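6. When the arm stops with a plate in its grip

Sooner or later you'll meet a grip fault, and most people meet their first one on a plate. We had plenty of them while we were getting the Plumitz table routine ready, so please don't feel you've broken anything. The arm stops, the screen shows fault 539, and it waits for you. Take a breath, keep your hands off the table for a moment, and go through the steps in order.

CAUTION: A stopped arm is still a powered arm. It can move again the moment somebody presses Resume, so agree with everyone in the room who is holding the pendant (there should be only one of you!).

6.1 Before you reach in

1. Press Pause on the pendant, even though the arm has already stopped.
2. Look at where the gripper is and what is near it, plates and mugs especially, and plan a way in that doesn't pass under the arm.
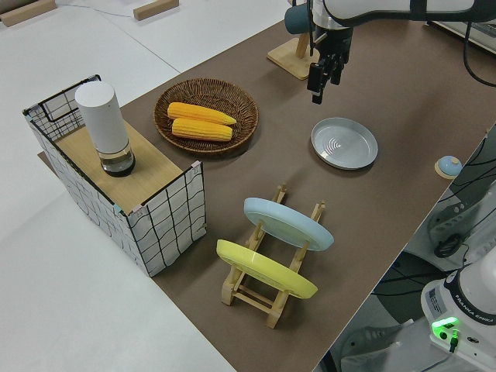 Can I just press Resume and let it try again?
Please don't, at least until you've checked the fingers. Fault 539 means the fingers closed to a width the routine didn't expect, and a second try from the same spot will usually push the plate instead of lifting it. Xiuying Zou chipped two good plates this way before we added the note you're reading now.

6.2 Freeing the plate

1. If the fingers are holding a rim, support the plate from below with one hand, keeping your own fingers well away from the gripper.
2. Choose Open Slowly. Never use Quick Open for dishes.
3. Take the plate out and look over the rim for chips. A chipped plate goes in the bin, however fond of it you are.
4. Put a sound plate back flat on the table, with clear space on the side the gripper comes from.
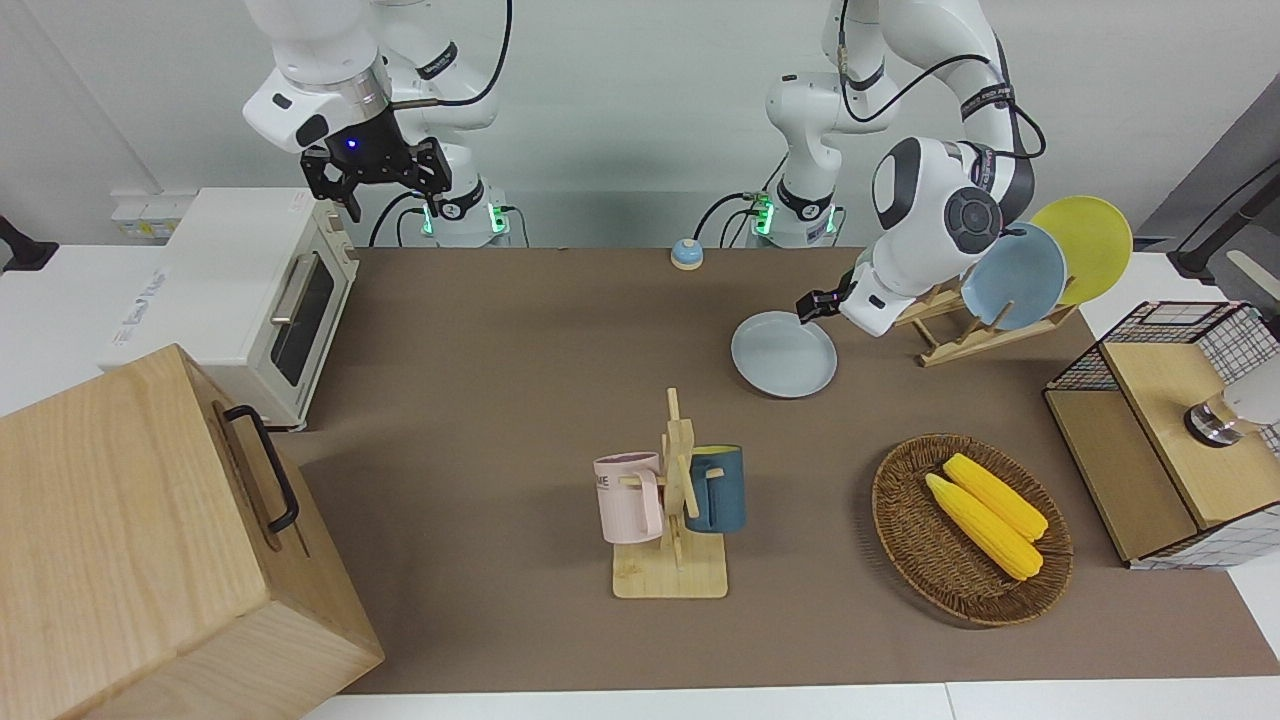 5. Wipe both finger pads with a dry cloth. Grease from a kitchen plate is enough to bring the fault straight back.
6. Move everybody clear, then choose Home and watch the arm all the way there.

Note: The Osden pads are good for up to 3000 grips. If the surface looks shiny, change them early.

6.3 If the fault comes back

Lower the closing speed one notch and run the pick once more. If you see 539 again, leave the arm paused, save the log and send it to Floarea Barbu at the Nekatitz workshop, along with a line or two on which plate you were using and how it was lying.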